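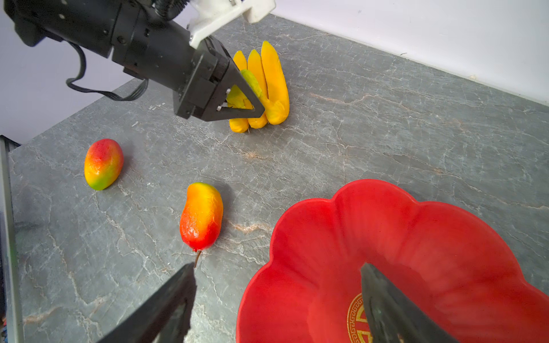
I bought the Homorell fruit bowl stand in April, after my old wire basket lost a foot. It has two tiers and a hook on top for bananas, and it comes from Idholm for 16 dollars less than the Skitden, the other one I looked at.

Putting it together took five minutes and no tools. The post screws into the base and the tiers slide down over it. One of mine sat crooked until I turned it around. The instructions don't mention that the tiers have a front and a back.

The lower tier holds more than I expected. Six large mangoes fit with room for a lemon or two, and air gets to the bottom of the fruit. In my old basket the bottom ones went soft first.

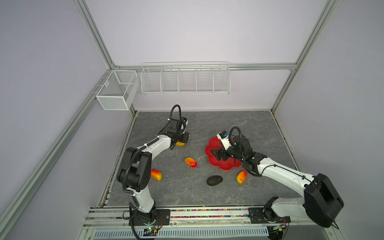

Mangoes and a red flower-shaped plate on the gray marble pattern.

The hook is the weak part. It holds three bananas fine, but a full bunch swings when you pull one off, and the whole stand shifts on a smooth counter. I stuck felt pads under the base and that helped.
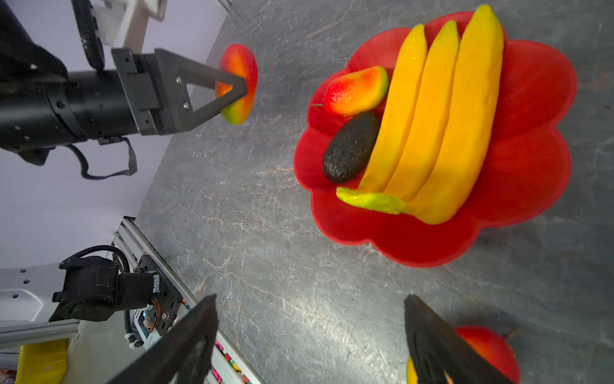
Cleaning is easy enough. The tiers lift off and go in the sink — the post should only be wiped. My neighbor Ebony Hoani has had hers for 3 years and the finish has worn near the hook, nowhere else.

I'd buy it again at this price. If you mostly eat bananas, get the Skitden.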